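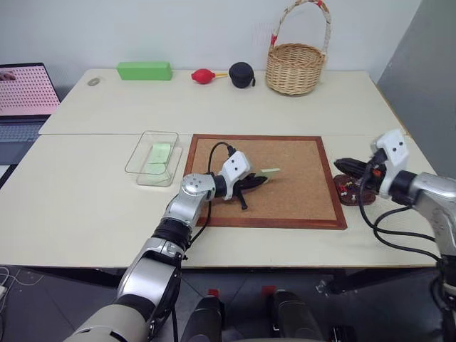
## Timing subtitles for a festival screening copy

These steps cover a short or mid-length film with a locked cut, using Skindeo as the subtitle editor. The sample project is *Ledesma*, a drama with nearly 300 subtitle lines, prepared for the Plulov short film program. Menu names in other editors differ, but the order of work is the same.

### Before you start

You need:

- the locked cut as a video file, with the frame rate confirmed by the editor
- a transcript or dialogue list
- the festival's delivery sheet

Do not begin timing on a cut that may still change. A trim of a few frames in the opening moves every line after it, and a global shift only repairs the damage if there is a single trim.

Check the frame rate in the file itself. If the project is set to 24 and the picture runs at 23.976, the first minute will look correct and the last scene will be visibly late.

### 1. Set the project defaults

Open **Project > Timing** and enter these values:

| Setting | Value |
|---|---|
| Default duration | 3000 ms |
| Snap distance to shot change | 400 ms |
| Reading speed limit | 14 characters per second |
| Lines per subtitle | 2 |

The reading speed limit is on the slow side. A festival audience cannot rewind, and many viewers will be reading in a second language.

### 2. Split the dialogue

Paste the transcript into the text panel and break it by meaning. Keep an article with its noun and a first name with a last name. When a sentence runs over two subtitles, break it where the actor pauses.

Poor:

> I told him the
> boat was gone.

Better:

> I told him
> the boat was gone.

Leave out greetings and repeated names if the line is too dense. Keep anything the plot returns to later. In *Ledesma*, the ferry captain's call sign is spoken early and again near the end, so both uses stay in, worded the same way.

### 3. Set the in and out times

Play the film at normal speed and tap the in key at the first sound of each line. Ignore the out times on this pass – the default duration fills them in.

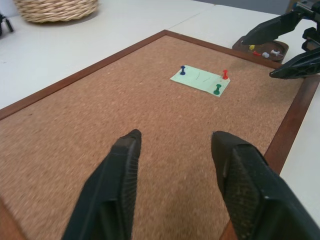 Issue 14

On the second pass, correct the out times. Hold the subtitle until the speech ends, then a little longer if the next line allows it. Leave at least two frames between subtitles. Without a gap, the eye does not register that the text has changed.

### 4. Handle shot changes

Run **Tools > Find Shot Changes**. Skindeo marks each cut on the timeline. Any in or out time within the snap distance turns orange, and you can accept or refuse the snap one line at a time.

Refuse it when the snap would put text on screen well before the actor speaks. This matters most in comedy, where an early subtitle gives away the line. Dissolves are often missed by the search and have to be marked by hand.

### 5. Check reading speed

Sort the list by characters per second. Lines over the limit appear at the top. Fix them in this order:

1. Extend the out time.
2. Move the in time slightly earlier.
3. Shorten the text.

Do not join two short lines from different speakers to save time. If both must appear together, start each one with a hyphen.

### 6. Export

Choose **File > Export > SRT** with UTF-8 encoding. Name the file with the title, the language code and the version, for example `ledesma_en_v2.srt`. Then open it in a separate player with the screening copy and look at the first line, one line in the middle and the last line. If all three are in sync, the frame rate is correct. 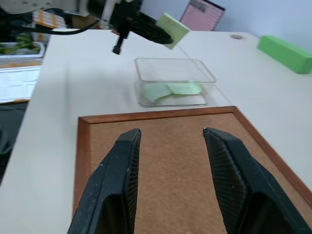

**Should I burn the subtitles into the picture?**

Only when the delivery sheet asks for it. A separate file can be corrected up to the deadline, while a burned-in copy has to be rendered again for every typo. Keep a clean master in either case.

### Common faults

**Accented letters show as boxes.** The file was saved in the wrong encoding. Export again as UTF-8.

**Text is hard to read over snow or sky.** SRT files carry little or no styling. Ask the festival what outline its player applies, or supply a burned-in copy.

**Every line is late by the same amount.** The screening copy has a leader that the working copy did not. Measure it and apply **Timing > Shift All**.

The Fekumow template for Skindeo has the values from step 1 already filled in. It was last updated in June.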